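# About Larklow

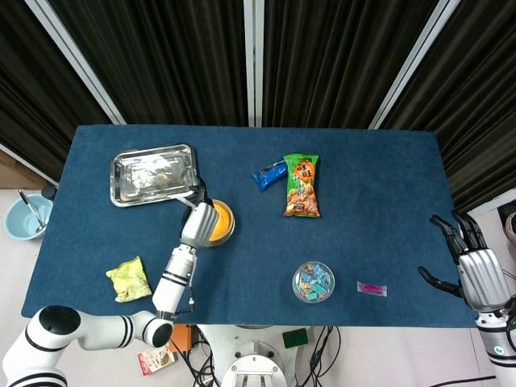 *A steel tray and a little orange dish on the blue mat*

Larklow is a small cooking school with one big love: soup! Ľubomír Šindelář started it with 14 students and two borrowed stockpots, and we've now taught over 2,000 people to make a broth they're proud to put in front of their family.

Our classes are for home cooks of every kind. Never chopped an onion? Come on in. Been making your grandmother's chicken noodle for years and want to try something new - maybe a sour rye soup, or a smoky lentil one with plenty of paprika? We'd love to have you too (and we'd love to hear how she made hers).

Bohumila Michalík teaches the Hetard course, our longest one, which goes from plain vegetable stock all the way to dumplings, noodles and clear beef broth. She also looks after the recipe binder, now up to 364 soups. Every student gets to add one at the end of the course, and the margins are full of notes and friendly arguments about dill.

In December we move over to the Grullach kitchen for our holiday evenings - cabbage soup, fish soup, lots of bread, and everyone eats together at the end. Those fill up early, so write to us in the fall if you'd like a seat.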